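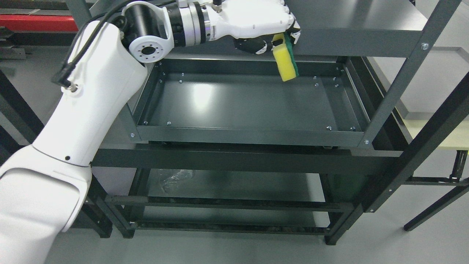
Arm over the tray shelf, sponge in the fingers. Cell 2.

Thursday, 06:40

Put-away task, kitchen goods line. Picked up from the April notes. Current item is the two-layer sponge, yellow foam and green scourer. Target is the tray level of the gray rack, under the upper shelf.

Clearance under the upper shelf is the limiting dimension. With the hand horizontal and the fingers pointing down, the wrist has very little room to lift once it is past the front lip. Approach is now from the front left, low, then across. The old approach from above the rack has been deleted from the program list so it can't be loaded by mistake.

Grip force: 25 percent. At 40 the foam folds and the item leaves the hand at an angle. At 15 it slips on the long move. Leave it at 25 for anything foam and do not copy the value over to the boxed items.

Tray glare is still a nuisance for the overhead vision check. The light reflects off the flat bottom and the check reads the bright patch as an object. Matte liner requested from Skokmont, no delivery date. Until then the check is masked in that area, so a sponge lying there will be missed.

Night run: 300 cycles scheduled, 95 percent placed inside the rim. Most misses were at the back right corner. Offset for that corner moved toward the front, not yet retested.

Staffing side. Nafula has kept the hand put-away log for the Nemier orders and the last full week came to 931 items, all bent over the low shelves. When the cell takes the tray level, her station goes from two people to one, and the second person moves to returns inspection. Both have been told. Abimbola Yusuf is already on returns and says the work there is slower and needs more judgment, with more standing. A stool has been ordered from Grollis.

Nafula's objection, recorded so it does not get lost: when she put items away herself she noticed damaged packs by feel and pulled them. The hand does not do this. Agreed that damage checking moves upstream to the unpacking bench, and that the time for it goes on the bench's plan — it was not on the plan as of this morning.

Also open: who clears a stopped cycle on the late shift. At present only two of us are signed off on the reset. Nafula wants the training and should get it before the cell goes live.

To do
Retest back right corner with new offset
Pick stray film off the lower level of the rack
Ask Coelho for a spare wrist cable
Reset training, Nafula first, then late shift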